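11/23/22. Drosel, the Plenditz shop that sells off other people's desks, will put the contents of one more study under the hammer in January. Viewing is free, and parking is as bad as ever.

Leading the sale is a telephone of the sort that suggests a duchess on the other end, with a reserve of 350. The marble-patterned board goes separately, at 90.

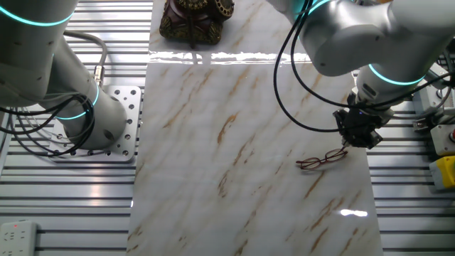 Ctibor Hrnčiar, who writes the catalog, admits he has spent longer on the telephone's entry than on the rest of the sale put together. He was asked to cut it by 300 words and managed five.
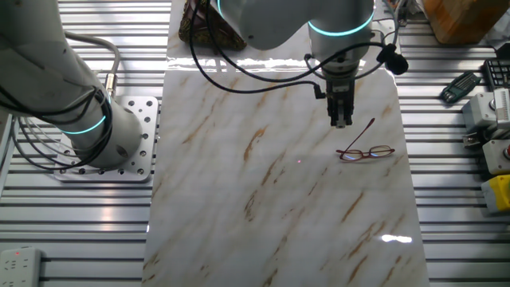 Smaller lots have fared worse. Most get a line each, and the desk lamp got half of one. A pair of eyeglasses with thin burgundy frames is listed as "spectacles, red, owner presumably squinting." Bids may be left at the Prothero counter, in legible handwriting, please.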